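Minicab and private hire vehicle check – Tesine branch
Date of inspection: Mar 2, 2018
Vehicle: Osport saloon, fleet number 56

1. Tyres, including spare
Pass. Front nearside is wearing on the inner edge. Have the tracking looked at before August.

2. Lights and indicators
Pass. Number plate bulb replaced during the check.

3. Seat belts
Fail, then pass. The rear middle buckle would not latch. Cleaned out and tested again with the belt pulled hard. Fit a new buckle if it sticks again.

4. Doors and child locks
Pass. Both rear doors open from inside with the locks off. Drivers should check this at the start of each shift.

5. Phone mount and driver app
Comment. The Plosus mount was fixed too high on the windscreen. Moved down to the dashboard, clear of the airbag. Jobs must be accepted only when the car is stopped.

6. Licence plate and door signs
Pass. The Chornovol booking number on the nearside door is peeling and needs a new sticker.

7. First aid kit and extinguisher
Extinguisher passes. The kit is short of plasters and the eye wash is out of date. Restock before the next shift.
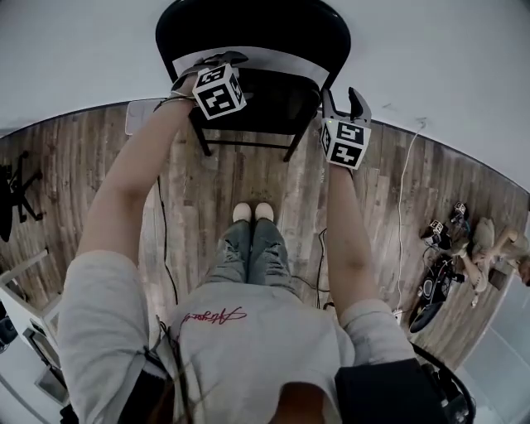 8. Boot and luggage space
Pass. Jack and wheel brace strapped down. Loose screenwash bottle removed – keep it at the office.

9. Brakes
Pass. Handbrake holds on the ramp. Front pads to be measured again in 700 miles.

10. Paperwork in the car
Insurance certificate present. Complaints card missing from the seat pocket, spare handed over.

Result: fit for use, with items 6 and 7 to be put right. Send the receipts in with the weekly sheet.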